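Maison › Rangement › Salle de bains et pharmacie

Imprimer | Envoyer par e-mail | 245 partages | 8 commentaires

Trier ses petits placards sans y laisser le week-end

Je m'y suis remise en avril, un soir où j'ai ouvert l'armoire de la salle de bains pour attraper un pansement et où un tube de crème solaire m'est tombé sur le pied. Bon. Chez moi ce genre de meuble se remplit tout seul, et comme j'avais déjà fait les tiroirs de la cuisine (voir ma page sur les épices, celle qui m'a valu tant de courrier sur le cumin !), j'ai appliqué la même méthode.

D'abord je vide tout, vraiment tout, sur une vieille serviette. Je passe les étagères à l'eau tiède avec une goutte de liquide vaisselle, puis au vinaigre blanc dilué s'il y a du calcaire. Sur du verre, c'est parfait. Sur du marbre, surtout pas de vinaigre, il attaque la pierre et les taches mates ne partent plus. Ensuite je laisse la porte ouverte une bonne heure, le temps que ça sèche, et j'en profite pour boire mon café.

Les produits de beauté, je les sens. Un fond de teint qui a tourné, ça se reconnaît au nez avant même de regarder la date. Le petit pot ouvert dessiné sur l'emballage donne le nombre de mois après ouverture, et depuis que Zodwa Sithole, ma voisine de palier, m'a conseillé de noter la date au feutre sous le flacon, je ne joue plus aux devinettes.

Pour les médicaments je suis plus sévère. La salle de bains est trop humide, alors les miens ont déménagé dans le couloir, en hauteur, dans une boîte qui ferme à clé (mes neveux grimpent partout). Je garde chaque comprimé dans son emballage d'origine avec la notice, et les périmés repartent à la pharmacie dans un sac en papier. Rien dans l'évier, rien dans les toilettes !

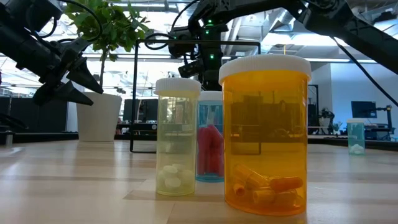 Flacons teintés à bouchon blanc, avec des gélules orange dans le plus grand.

Pour le reste, de simples bocaux de récupération font l'affaire : cotons, barrettes, élastiques. L'étiquette colle encore ? Un peu d'huile de cuisine, dix minutes d'attente, on frotte avec le dos de l'éponge et on relave à l'eau très chaude. J'avais acheté des bacs empilables Bellolby, jolis mais trop profonds pour mes étagères, ils ont fini sous l'évier avec les pastilles du lave-vaisselle et ils y sont très bien.

Dernière chose, mesurez l'intérieur du meuble et pas la façade, les charnières mangent de la place. Je me suis fait avoir deux fois.

Imprimer cette page | Envoyer à un ami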